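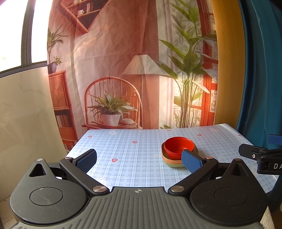

*Table, Room 4. See items 3.1 to 3.6.*

**Site:** Jolon Annex, ground floor, Rooms 1 to 6 and corridor
**Inspection date:** 2 August 2022
**Form:** FS-529, general workspace inspection
**Previous report:** 1641, closed except for items 2.4 and 5.3

Status codes: **OK** = meets requirement. **R** = repair or correct before next inspection. **U** = urgent, correct before the area is used again. **NA** = not applicable. **NC** = not checked.

## 1. Exits and walkways

- [x] 1.1 Exit doors open fully from inside without a key. **OK**
- [x] 1.2 Exit signs lit on normal power. **OK**
- [ ] 1.3 Emergency lights stay on for the full test period. **R**
- [x] 1.4 Corridor clear to full width. **OK**
- [ ] 1.5 Door closers pull doors shut and latch. **R**
- [x] 1.6 Floor surface even, no lifted edges or loose mats. **OK**

Comments:

1.3: Unit outside Room 2 dimmed early in the test and went out before the end. The charge light was on when the test began. Replace the battery and retest. If the new battery also fails, replace the unit.

1.5: Room 5 door stops short of the latch and has to be pushed. Closer arm screws are tight, so this is an adjustment of the latch speed valve. Room 1 door closes too fast but does latch; adjust at the same visit.

1.6: The threshold strip at the rear exit was replaced after the last report. New strip is fixed at both ends and the middle.

## 2. Electrical

- [x] 2.1 Panel cover closed, directory filled in. **OK**
- [x] 2.2 Clear space kept in front of panel. **OK**
- [ ] 2.3 No extension cords used as permanent wiring. **R**
- [ ] 2.4 GFCI outlets trip and reset. **U**
- [x] 2.5 Outlet and switch covers whole and secure. **OK**
- [x] 2.6 Power strips plugged directly into wall outlets. **OK**

Comments:

2.1: Breaker 14 is still marked "spare" in the directory but feeds the corridor water cooler. Correct the label. Status left at OK.

2.3: One cord in Room 6 runs behind the shelving to a dehumidifier. Move the dehumidifier to the outlet on the east wall or have an outlet added.

2.4: Carried over from report 1641. The outlet left of the Room 3 sink does not trip with the test button or with a plug-in tester. The right-hand outlet was replaced and works. Left outlet taped over and breaker turned off during this inspection. Do not restore power until the outlet has been replaced and tested.

## 3. Tables, benches and seating

- [x] 3.1 Tables stand level and do not rock under hand pressure. **OK**
- [x] 3.2 Leg bolts tight. **OK**
- [ ] 3.3 Adjustable legs locked at matching height. **R**
- [x] 3.4 Edges free of splinters and raised trim. **OK**
- [x] 3.5 Rated load label present and readable. **OK**
- [ ] 3.6 Folding tables lock in the open position. **R**
- [x] 3.7 Chairs and stools sound, feet in place. **OK**

Comments:

3.3: Room 2, second table from the door. One leg is set a notch lower than the others and has been packed with folded card. Remove the card and reset the leg.

3.5: Labels on the Flultow tables state 400 lb, evenly spread. Older tables in Room 1 state 200 lb. The two types should not be swapped between rooms without checking what will be put on them.

3.6: The lock ring on one folding table in Room 5 slides down when the table is lifted at the far end. Tagged out and stored on its side. Repair kits are listed in the Flultow parts sheet.

## 4. Shelving and storage

- [x] 4.1 Units over shoulder height fixed to the wall. **OK**
- [x] 4.2 Heavy items on lower shelves. **OK**
- [ ] 4.3 Clearance kept below sprinkler heads. **R**
- [x] 4.4 Step stool available and in good repair. **OK**
- [ ] 4.5 Cleaning products in labeled containers. **R**

Comments:

4.2: Paper stock in Room 6 has been moved to the bottom shelf as requested.

4.3: Boxes on the top shelf in Room 6 come within 18 inches of the sprinkler head. Take the upper row down. A line of tape on the wall at the limit would help.

4.5: Spray bottle in the Room 3 cabinet with no label, clear liquid. Contents not identified. Bottle removed for disposal.

## 5. Fire equipment and first aid

- [x] 5.1 Extinguishers mounted, pin and seal in place. **OK**
- [x] 5.2 Pressure gauge in the green. **OK**
- [ ] 5.3 Annual service tag current. **R**
- [x] 5.4 Pull stations not blocked. **OK**
- [x] 5.5 First aid kit stocked, nothing expired. **OK**
- [ ] 5.6 Eyewash station flushed and logged weekly. **R**
- [ ] 5.7 Smoke detector function test. **NC**

Comments:

5.3: Carried over from report 1641. All tags now current except the unit in Room 4, which was missed at the Shenoy service visit. Shenoy has been asked to return for this one unit at no charge.

5.6: The log has three blank weeks. Water ran clear when flushed and both caps lifted freely. The station itself is fine.

5.7: Panel was in trouble condition at the start of the visit due to a phone line fault, and the test was put off. To be done with the monitoring company on the line.

## 6. Air and temperature

- [x] 6.1 Supply and return grilles clear. **OK**
- [ ] 6.2 Filters changed on schedule. **R**
- [x] 6.3 No water stains on ceiling tiles. **OK**
- [ ] 6.4 Portable heaters have tip-over cutoff. **NA**

Comments:

6.2: The Esus unit serving Rooms 4 to 6 has no date written on the filter frame and the filter is gray across its whole face. Change it and write the date on the new one. Rooms 1 to 3 are on the other unit, where the filter was changed in July.

6.4: No portable heaters on site. Check again once the heating season starts.

## Follow-up

| Item | Location | Action by | Due |
|---|---|---|---|
| 2.4 | Room 3 | Electrician | Before outlet is used |
| 1.3 | Corridor | Site maintenance | Two weeks |
| 1.5 | Rooms 1, 5 | Site maintenance | Two weeks |
| 2.3 | Room 6 | Site maintenance | September |
| 3.3, 3.6 | Rooms 2, 5 | Site maintenance | September |
| 4.3 | Room 6 | Room users | One week |
| 4.5 | Room 3 | Site maintenance | One week |
| 5.3 | Room 4 | Shenoy | Two weeks |
| 5.6 | Room 3 | Room users | Weekly from now |
| 5.7 | All rooms | Alarm contractor | September |
| 6.2 | Rooms 4 to 6 | Site maintenance | One week |

Return completed actions on form FS-529, page 2, with the item number in the left column. Items without a number will be sent back.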